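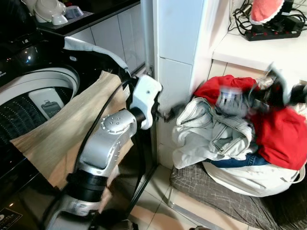

Teaching two arms to load a top-loading washer by remote control: my left arm never has any room

Posted in Home Robots > Teaching and Demonstrations
Tags: remote control, two arms, laundry, tight spaces

jivstead_washday

Hello everyone, long-time reader and first-time poster, so please be gentle if I've put this in the wrong corner of the site!

I've been recording demonstrations for a laundry task since June. The task sounds simple enough when I say it to my family: pick clothes off a pile on the right, one piece at a time, and put them into a top-loading washer on the left. I drive both arms by remote control with a pair of Wendt hand controllers (the older kind, with the squeeze trigger), and I record everything in Rosora. My plan was 100 good demonstrations before I trained anything. I have 40 that I'd be willing to show another person, and a good many more that I wouldn't.

My trouble is the room. There's a tiled pillar between the washer and the spot where the laundry sits, and a shelf on the wall over the laundry with a power strip and all its cords. The left arm has to come up past the front of the washer, around the corner of that pillar, and then into the clothes. It can get there. But by the time it does, it's stretched out with the elbow in an awkward place, and any little movement of my hand turns into a big swing of the elbow. So I go slowly, and then I go even more slowly, and a demonstration that ought to be short turns into a very long one with a lot of hovering in it.

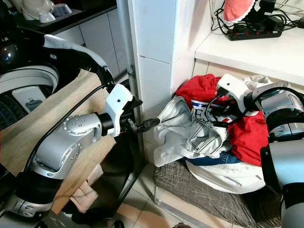 Left gripper on the edge of the gray pants, right gripper pushed into the top of the pile.

The other thing, and I suspect it's related, is that I keep changing my mind about which hand does what. Sometimes the right one holds the pile down while the left one pulls. Sometimes the right one picks up a shirt and I try to pass it over to the left. Sometimes both of them grab the same thing from different ends, and I have a short and rather rude tug of war with myself. I told myself this was good variety. Then I trained a small test model on the 40, just out of curiosity, and what it learned was mostly hovering. It brings both arms to the pile, opens and closes the grippers a few times as though it's thinking about it, and stays put until I stop it.

So, my questions, and thank you for reading this far:

Should I pick one way of sharing the work between the hands and stick to it, even if it makes some pieces of clothing harder?

Is it cheating to move the laundry closer to the washer? I'd like the thing to work in the room as it is.

And do I throw out the slow ones? Some of them took me most of an evening and I'm a little attached to them.

slowhands_bresia

Welcome! You're in the right corner, and I enjoyed your tug of war very much because I've had the same one, over a bath mat.

I'll start with the hands, since I think that's most of it. Pick one way and keep to it, at least for the first batch. When you drive, you know why you switched from "hold and pull" to "pass it over". You saw a sleeve tucked under something, or your wrist was getting tired, or the phone rang. The model has none of that. It sees a pile that looks very much like the last pile and two different things being done about it, so it ends up halfway between them, and halfway between reaching in with the left and reaching in with the right is pretty much hovering.

For your layout I'd let the right arm do the choosing. It's already on the side where the clothes are. Have it take hold of the top piece and lift it until there's a bit hanging free on the pillar side, then bring the left in to take that bit, wait until you're sure the left has it, open the right, and carry the piece to the drum with the left. The left arm then never has to reach deep into the pile, and all of that stretching around the corner gets a good deal shorter. 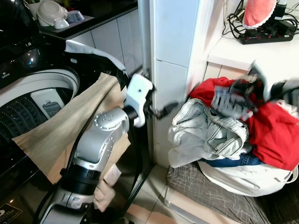 Reaching across to the clothes, elbow low, gripper just past the pillar.

About the elbow. Watch your starting pose before you watch anything else. I used to begin every recording from wherever the arm had been left, and I was forever running out of reach at the same spot. What helped was parking the left arm at the place where the handover happens, then backing it away from there to find a start that gets to it without the elbow having to flip over. Save that pose and start from it every time. If you'd like some variety you can shift it by a finger's width here and there once things are working.

Also turn down the motion scaling on your controllers if you can. On my set (Wendt as well, though maybe newer than yours) there's a setting that makes a big hand movement into a smaller arm movement. I run it at half near the clothes. Your shoulders will complain, so put a cushion under your elbows and have a cup of tea between recordings.

Moving the laundry is a perfectly decent thing to do, in my opinion. You'd do it for a child who was learning. Get a batch done with the clothes as close as the pillar allows, and then bring them back a little at a time over the next batches, and keep them all in the training set.

As for the slow ones: I wouldn't delete them. Rosora lets you mark a section to be skipped, so go through and mark the stretches where both grippers are standing still and you're making up your mind. You may find there's a nice tidy demonstration hiding inside a long one. If a recording has three changes of plan in it, though, I'd put that one in a separate folder and leave it out, evening or no evening. I know it stings.

grumpygripper

You need more data. 40 is nothing. We didn't get anything useful on towels until we were near 1000.

Also get those power cords off the shelf before an arm catches one.

jivstead_washday

Thank you both! The cords are a fair point and I'm a bit embarrassed. 1000 made me want to lie down on the bathroom floor, but I'll bear it in mind.

slowhands_bresia, I tried your right-hand-chooses idea this afternoon and it feels so much calmer to drive. One thing I'm still unsure about is where the left should wait while the right is busy. If I leave it back over the washer, it takes a long swing to come in. If I keep it up by the corner, I'm nervous about bumping the tile, and I've had a couple of clicks already that I didn't care for.
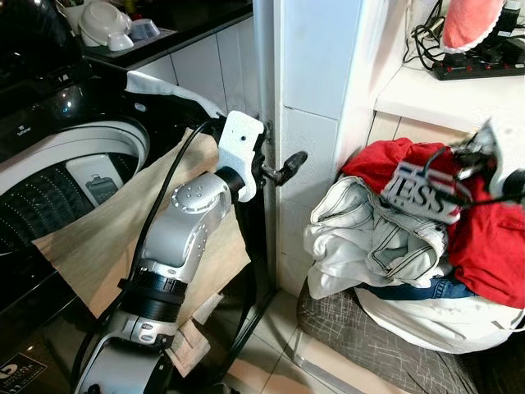 Left finger close to the corner of the wall, right gripper holding on to the red one.

slowhands_bresia

Oh, I do know that click. I'd wait near the corner but on the washer side of it, far enough off that you could slide your own hand between the finger and the tile without thinking about it. Then come in as two plain moves: out past the edge first, and across to the clothes second. If you try to do it as one nice curve, you'll clip it on the evening you're tired, and the curve comes out different every time besides. A strip of foam along the tile edge won't hurt either while you're learning, only put it up before the next batch and leave it up, so the camera gets used to it.

Start the left moving only when the right has finished lifting. It makes the timing much easier to copy.

twice_through_the_wash

Coming at this from a slightly different side, as I teach by hand. My arms are a Bresia pair, the sort that go limp when you hold a button, so I stand there and push them through the motion myself. For tight corners I find it wonderful, because you feel the elbow getting into trouble long before you'd see it. Does yours have a mode like that? If it does, you could walk the left arm through the corner by hand a few times, save 2 or 3 poses along the way, and then use them as places to aim for when you're back on the controllers.

I wouldn't record the whole task that way, mind you. My own arms and sleeves were in the camera view from start to finish, and the model I trained on it was no good at all once I stepped away. I also can't work two arms and both grippers with the hands I was born with, though I did try it once with my knee.

One more small thing from the laundry side. Jeans and jackets are a different job from T-shirts. They're heavy, they drag the rest of the pile along with them, and if you grab one by a single layer it tends to slide out over the rim. I sorted mine at first, so a batch would be all light things, and I mixed in the heavy ones later. For the heavy ones I took hold nearer the middle of the piece and went higher over the rim than seemed necessary.

And decide now what counts as "in the washer". I let myself stop with a trouser leg hanging over the edge for weeks, and my model does exactly that, every single time, very neatly.

jivstead_washday

There is a limp mode! It's buried in the menu under a name I'd never have guessed, and I had taken it for something to do with shipping. I'm going to walk the left arm around that corner tomorrow morning before breakfast and save a few poses.

I've gone through about half of the old recordings marking the hovering, too. Some of them are mostly hovering. I'll start a fresh batch with light things only, the clothes pulled in close, right hand choosing, and everything all the way down in the drum before I stop the recording. I'll come back and say how the test model gets on, probably with more questions about jeans.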